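Startseite › Blog › Film & Kino › Kino oder Couch?

Suchbegriff eingeben … Suchen

Kino oder Couch? Warum ich für »Semach« doch noch in den Zug gestiegen bin

Eigentlich wollte ich heute über etwas ganz anderes schreiben, aber dann saß ich gestern im Kino und jetzt muss das erst mal raus. Es geht um »Semach«. Den Film schiebe ich seit März vor mir her, damals lief der erste Trailer (der mit dem Leuchtturm und der viel zu lauten Musik), und ich habe sofort in den Kalender geschrieben: angucken! Und dann kam der Start, und in unserem kleinen Kino lief er genau 4 Tage. Vier! Bis ich mich aufgerafft hatte, hing da schon wieder ein Plakat für irgendwas mit sprechenden Hunden.

Jetzt gibt es den Film natürlich auch bei Flestlow, meinem Streamingdienst, den ich jeden zweiten Monat kündigen will und dann doch behalte. Ich hätte also einfach auf der Couch liegen bleiben können. Decke, Tee, Pausentaste. Klingt doch super, oder?

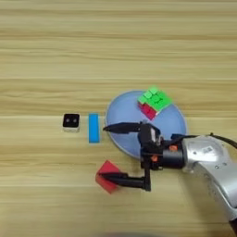
Lohnt sich das Kino überhaupt noch, wenn der Film zu Hause sowieso schon im Abo steckt?

Für mich kommt es auf den Film an, und bei »Semach« lohnt es sich wegen des Tons. Die halbe Geschichte wird über Geräusche erzählt, über Wind und Schritte und ein Funkgerät, das ständig knackt. Ich hatte zu Hause die ersten zwanzig Minuten angefangen und dachte die ganze Zeit, meine Lautsprecher sind kaputt, so leise war das. Dann kam ein Nebelhorn und ich wäre fast vom Sofa gefallen. Danach habe ich ausgemacht und nachgeschaut, wo der Film noch auf einer großen Leinwand läuft.

Gefunden habe ich ihn in Clalville, im alten Kino am Hafen. Zwei Umstiege mit dem Zug, und auf dem Rückweg stand ich ewig auf dem Bahnsteig und habe gefroren, aber gut. Das Kino selbst ist ein Traum! Rote Klappsitze, die beim Aufstehen quietschen, ein richtiger Vorhang, und an der Kasse bekommt man noch diese kleinen Abreißkarten von der Rolle. Früher hatte der Saal 1.000 Plätze, steht auf einer Tafel im Foyer, inzwischen ist er geteilt, und die Hälfte, in der ich saß, war ordentlich gefüllt. Ich hatte mit deutlich weniger Leuten gerechnet, wo man das Ding doch längst streamen kann.

Zum Film will ich gar nicht so viel verraten. Eine Frau übernimmt den Winterdienst auf einer Insel, das Versorgungsschiff heißt »Hämäläinen« und kommt irgendwann nicht mehr. Das war's im Grunde schon an Handlung. Wer Action braucht, wird sich langweilen, und der Mittelteil ist mir auch zu lang geraten, da sortiert sie gefühlt eine halbe Stunde lang Konserven. 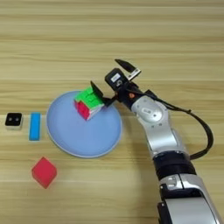
Trotzdem saß ich am Ende da und wollte nicht aufstehen. Die letzte Einstellung dauert ewig, man hört nur das Meer, und im ganzen Saal hat keiner mit der Popcorntüte geraschelt. Zu Hause hätte ich da garantiert zum Handy gegriffen. Ich kenne mich ja. Ich bin jemand, der beim Abspann schon die Spülmaschine ausräumt – und bei spannenden Szenen manchmal auch vorher.

Was mich an der ganzen Sache ein bisschen nervt, ist dieses gleichzeitige Starten. Ich verstehe schon, dass das bequem ist, und für Leute mit kleinen Kindern oder ohne Kino in der Nähe ist es echt toll. Aber wenn ein Film nach vier Tagen wieder aus dem Programm fliegt, hat doch keiner eine Chance, davon zu hören. Früher lief sowas wochenlang, man hat es von Freunden erzählt bekommen und ist dann eben in der dritten Woche reingegangen. Gebt den Filmen doch wenigstens einen Monat! 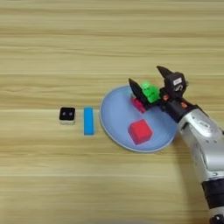
Geschrieben am 7. September 2024 | Kategorie: Film & Kino

Noch ein paar Sachen, die mir auf der Rückfahrt eingefallen sind. Erstens: Ich habe die zwanzig Minuten von zu Hause im Kino natürlich noch mal gesehen, und es war wie ein anderer Film. Da ist zum Beispiel ganz am Anfang ein Summen unter der Musik, das später wichtig wird, und davon war auf meinem Fernseher rein gar nichts zu hören. Falls ihr ihn also streamt, nehmt Kopfhörer!

Zweitens: Seht ihn im Original mit Untertiteln, wenn ihr könnt. Die Synchro bei Flestlow ist nicht schlecht gemacht, aber die Stimme aus dem Funkgerät klingt auf Deutsch so, als würde gleich die Staumeldung kommen. Ich musste lachen, und an der Stelle soll man wirklich nicht lachen.

Und dann habe ich mir vorgenommen, jetzt wieder 2 Mal im Monat ins Kino zu gehen, egal was läuft (na ja, bei den sprechenden Hunden überlege ich noch). Clalville zeigt demnächst eine kleine Reihe mit alten Seefahrerfilmen, da bin ich auf jeden Fall dabei, diesmal mit dickerer Jacke. Schreibt mir gern in die Kommentare, für welchen Film ihr zuletzt richtig weit gefahren seid!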